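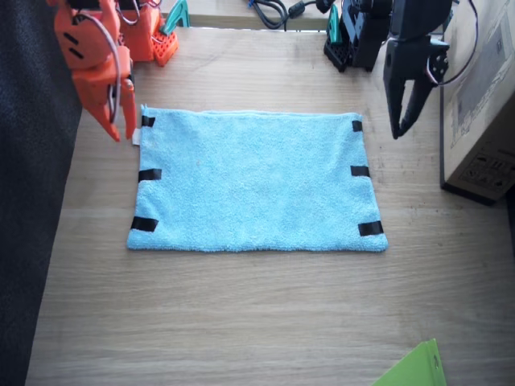

Microfiber washing: temperature, detergent and drying

Microfiber picks up dirt because each strand is split into very fine wedges, and most of what goes wrong with it in the laundry comes down to those wedges getting clogged or melted. Wash at 40 °C unless the label gives a lower figure. The care label is normally a small white tag sewn into one edge, as on the light blue towel, and it should be left on; a cut-off label takes the temperature limit with it. If the tag scratches delicate surfaces, fold the cloth so that the tagged edge is inside.

Detergent

Use liquid detergent, at half the dose printed for a normal load. Powder does not always dissolve fully at 40 °C and the grains lodge in the loops. No fabric softener. Softener coats the fibers and the cloth starts to push water around the surface. Chlorine bleach weakens polyester blends over time and should also be left out.

Sorting

Keep microfiber apart from cotton. Terry towels and flannel shed lint, and microfiber holds on to it through several rinses. Cloths used with wax, oil or furniture polish go in a separate load – Jostberg paste wax in particular leaves a film on everything else in the drum.

Drying

Line drying is safest. In a tumble dryer, use the lowest heat for 20 minutes, then finish flat on a rack or table. Pull the edges straight while the cloth is damp. Looped towels tend to dry slightly out of square and this does not affect use. Do not iron. Do not add dryer sheets, for the same reason as softener.

Restoring a clogged cloth

Soak overnight in warm water with a spoonful of plain dish soap. Rinse until the water runs clear, then machine wash with no detergent at all. For hard water, add half a cup of white vinegar to the soak. Test by wiping up a small spill on glass: a cloth that still leaves streaks after two soaks should be moved to floor or garage work.

Storage

Closed drawer or lidded box. Open shelves collect dust, and the cloth will carry it to the next thing wiped.

Updated February 2021. The section on hard water was added in May and has been shortened.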